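The Second Showing

The listing said the house on Sirnside Lane had "character throughout," and I had written it myself, so I had only myself to blame when the buyer asked where the character was.

"Throughout," I said.

She wrote that down. She was the careful kind, with a clipboard and shoes she had plainly chosen for basements. Her husband stood in the hall and knocked on things. I have been selling houses for Gkikas Realty long enough to know that men who knock on walls have no idea what they are listening for, but it calms them, and a calm man will look at a kitchen for a good ten minutes.

I took them into the kitchen.

The house had been on the market since June of the year before. It had three bedrooms, or two and a hopeful one. It had a bathroom the color of canned salmon, a yard that sloped toward the neighbor's garage with what I called a gentle grade, and a water heater that cleared its throat whenever anybody mentioned money. I had brought the price down twice. The second time, the seller hung up on me, called back, agreed, and hung up again.

"It says 1837 square feet," the wife said.

"Yes."

"The county says 1468."

This was the sort of thing that used to make me sweat. I explained that the county didn't count the sun porch, or the finished part of the basement, or the loft over the garage, and that the former owner had felt strongly about all three. She asked whether the former owner had gotten permits for them. I said he had felt strongly about those, too.

She wrote that down as well. The husband knocked on the refrigerator.

The trouble with a second showing is that people have slept on it. At a first showing they see themselves at the window with a cup of coffee. At a second they bring a tape measure and a relative's opinion. These two had been talking to an uncle who once bought a duplex, and the uncle had told them to ask about the roof, the sewer line, the reason for selling and the smell.

"What smell?" I said.

"He just said to ask."

I told them the roof was newer than the rest of the house, which left a lot of room. The sewer line went to the street, as far as I knew. The reason for selling was that the seller had moved in with his daughter two states away and found out he liked being cooked for. All of that was true. I have found that if you tell the truth at a steady pace, in a pleasant voice, people begin to suspect you of something much worse.

We went upstairs. The hopeful bedroom had a ceiling that came down on one side to the height of a tall dog. I always walk in first and stand at the low end with my head tipped over, smiling, so that the clients have the high end to themselves. My chiropractor knows this house well.

"Nursery," I said, from down there.

"We don't have kids," said the husband.

"Office."

"I drive a truck."

"Then you'll hardly ever be in it," I said, and for the first time all afternoon the wife laughed. It wasn't much. It was mostly air. But I felt it go through the house like somebody opening a window, and I thought, all right, we may get out of here with an offer. 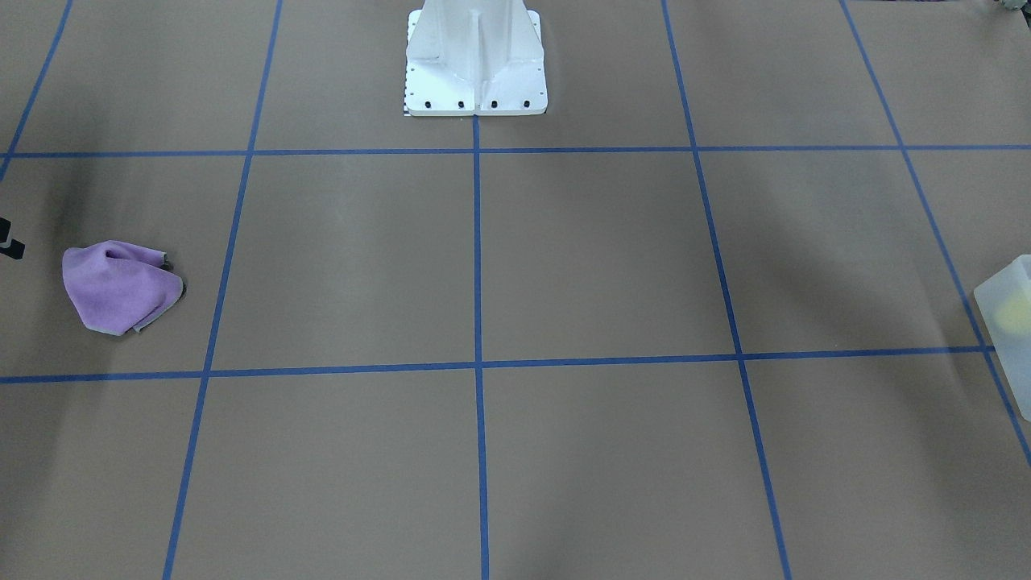 "What does it cost to heat?" she asked.

"The January bill was 284 dollars, and February came in at 244. I've got copies of both in the car."

She looked at me for a while. I think she had expected me to say it was very reasonable.

"That's terrible," she said.

"It is."

"The Vuravus place was half that." The Vuravus place was the new development out past the reservoir, where every house had a front door in one of four approved grays and a pamphlet about its windows. I had shown there. The walls were perfect. The husband had knocked on them, I learned later, and had been disappointed with the result.

"They're good houses," I said. "Very tight. You could fry fish on Christmas and still be enjoying it at Easter."

The husband went to look at the basement by himself. We could hear him below us, knocking his way along the foundation, pausing, moving on. The wife sat down on the stairs. She asked me if I would buy it.

People ask me this two or three times a month, and I have an answer ready, which is that my own situation is different. I gave her that one. She waited. I have never been good with people who wait.

I told her I had looked at it, as it happened, the winter after my divorce. I'd had the key in my pocket and nowhere particular to be, and I used to come by after work and sit on that same stair with a sandwich. The afternoon light came through the ugly glass in the landing and landed on the wallpaper, and the heater cleared its throat, and it was fine. I ran the numbers on the back of a flyer. Then I rented an apartment above the Tarkov bakery with a parking space and radiators, and I gained eleven pounds.

"Why didn't you do it?" she said.

"The roof," I said.

"You said the roof was newer."

"Newer than the house."

She did not write that down. She put the cap back on her pen and looked up at the landing, where the glass was in fact doing the thing I'd described, in a thin sort of way, since the neighbor's maple had filled in. The husband came up with a cobweb over one ear and his knuckles gray.

"It's solid," he told her.

"What is?"

"All of it. I don't know. It sounds solid."

They went out to their truck to talk. I stood in the front room and watched them through the curtain, a thing the training tells you never to do. He pointed at the chimney. She pointed at the gutters. He spread his arms out wide, either to show her the size of the yard or the size of the mistake, and she took hold of one of his hands and turned it over to look at the knuckles.

The offer came in at nine that night by text message, with the word "final" spelled correctly and a list of conditions that ran to two screens. They wanted the sewer line inspected. They wanted the heater replaced and the porch either permitted or forgiven. They wanted the salmon bathroom left exactly as it was, and this was underlined, and I've never gotten to the bottom of it.

I called the seller. He hung up on me.

I made a piece of toast while I waited. Down in the bakery they had started the mixers, and the floor was humming a little, the way it does. I'd left my good umbrella on the stair at the Sirnside house, and I had begun to work out how early I would have to drive over to get it, and whether I might as well bring a sandwich, when the phone rang.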